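Simulation Teams Get a Shared Rulebook for Gripper Tests

13/01/2018 | Robotics News

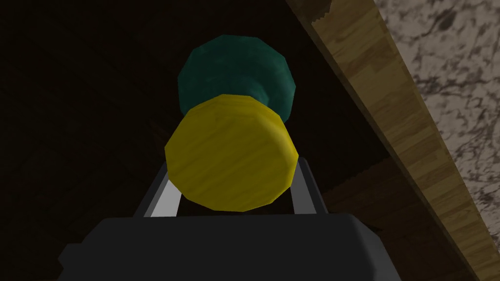

A simulated gripper holding a yellow cylinder, with a teal piece just beyond it.

A good rulebook rarely gets people cheering, but the one released this week by the Lovent Working Group deserves at least a small whoop. It sets out, in 48 pages of plain language, how to run and report a robot grasping test in simulation so that another lab can run the same test and get a result worth comparing.

Anyone who has tried to repeat a published grasping result will know why that matters. One team says its gripper picked up the part nine times in ten. Another team builds what looks like the same setup, with the same part and the same fingers, and gets six in ten. Was it the friction setting? The starting position? Did the first team count a pick that slid out a moment later? Up to now the answer was often buried in somebody's settings file, if it was written down at all.

The Lovent guide, titled Good Practice for Simulated Grasping, tackles those questions head on. It was put together by 7 labs and companies over a year and a half, and the draft was tried out on 2,043 simulated picks before the final wording was agreed.

"We wanted something a new student could read on the bus and use that same afternoon," said Tsz-kin Hung, who edited the guide. "If you need a lawyer to tell you whether your test follows the rules, then we wrote bad rules."

What the guide asks for

The heart of the document is a short set of things every report must include. Teams have to state the size, mass and surface friction of each object, the top speed and closing force of the gripper, and the length of the time step the simulator uses. They also have to say what shape the simulator uses for contact, and this is one of the best parts of the guide (yes, really!). An object on screen may look smooth while the software is working with a much simpler block behind it, or the other way around. Two labs can have matching pictures and very different physics.

Then there is the matter of what counts as a grasp. Under the new rules, closing the fingers on an object scores nothing on its own. The object must be lifted clear of the surface, held still for five seconds, and then held through a short side-to-side shake. If it slips more than a set distance at any point, the try is marked as a failure. A pick that fails in the shake is logged separately from one that fails in the lift, so readers can tell a weak hold from a missed one.

Failures get a good deal of attention all through the guide, in fact. Labs must publish every try in a test run, including those where the simulator itself went wrong and flung the object across the room. Those runs may be left out of the score, but they have to be listed along with a reason. Picking the best batch out of several is out. So is changing a friction value halfway through without starting the count over.

A full test is 1,000 tries per object. That sounds like a lot until you remember that simulated robots don't need coffee breaks, and most labs in the trial finished a run overnight on a single desktop machine.

Backgrounds, lighting and the awkward stuff

One section covers looks, and it drew the most debate. Many grasping systems now work from camera views, so the appearance of a simulated workspace can change the result. The guide asks teams to save and share the textures, light positions and camera settings they used, and to run part of each test with those things changed at random. Wood grain and marble patterns are both named in the text as surfaces worth including, along with dark corners and strong shadows, which are common in real workshops and tend to trip up vision software.

Chin-lung Liu, who led the trial at the Clorkari lab, said the random backgrounds were a rude awakening for his own team. "We had a lovely score on a plain gray table. We were very proud of it. Then we changed the table, and we went back to work for two months," he said. "I'm glad we found out that way, before we wrote the paper."

The guide also asks for honest wording. A result from simulation must be called a simulation result in the title or the first paragraph, and pictures must carry a caption saying that they are simulated. Teams may not say that a system is "ready" for real hardware on the strength of simulated tests. They may say it is ready to be tried on hardware, with a person at the stop button and the speed held down, and there is a two-page checklist for that first session. It covers clear space around the arm, a speed limit, a force limit, who is allowed to restart after a stop, and a dry run with no object in the gripper.

Who is using it

Musura, which makes training software for gripper programmers, plans to build the reporting form into its next release, so the required values get filled in while a test runs. That could be a real time-saver. The form is four pages long by hand, and trial labs said copying numbers into it was the dullest part of the job.

The guide has no legal force and nobody hands out a certificate for following it. Labs simply state which version they used. A public list of reports that follow the guide will be kept on the working group's site, and the first entries, all from the trial labs, are already up.

There are gaps, and the editors say so in the opening pages. Soft objects such as cloth and bags are left out for now, as are suction cups and hands with more than three fingers. Liquids are not mentioned at all. Hung said soft objects are first in line for the next version, and that work on a friction appendix is already underway.

Comments on the current version are open until the end of March and can be sent by anyone, including students and hobbyists. The working group is especially keen to hear from people who try the test and can't get the numbers to match. Send the settings file along with the comment, please, and list the simulator version on the first line.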